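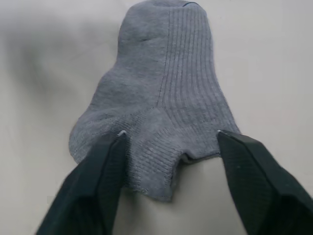 Fold or roll? Gray ankle socks
Laundry and Linens > Folding

undton_attic
June 14, 2019
I have a drawer full of gray ankle socks like this one and I'm tired of digging through it. Ribbed on the top of the foot, plain on the sole. I've been balling them up in pairs and the cuffs are getting loose. What do people do with short ones? There isn't much to fold.

marnport76
Lay it on its side so the heel sticks out, put the second one on top, fold the toe toward the cuff. Stand the pairs up in a shoebox. Takes me 2 minutes for a whole load.

drawerdivider
I don't agree that balling ruins them. I've balled mine for more than 6 years and the cuffs are fine. Hot dryers kill elastic. What heat are you using?

undton_attic
High, usually. The towels go in with them.

drawerdivider
There you go. Dry them on low or hang them.

marnport76
Heat matters, sure, but one cuff in every ball is stretched over two socks until you wear them. I stopped doing it in December and I can tell the difference.

lintpile
If they're all the same gray, why pair them at all? Throw them in a bin and take two.

undton_attic
They aren't quite the same. Some have a thicker heel and I notice it in my shoes.

lintpile
Then 2 bins.

marnport76
Or a stitch of colored thread inside the cuff - one color for each kind. Still fold them flat.

undton_attic
Trying the thread and the shoebox. Towels get their own load from now on.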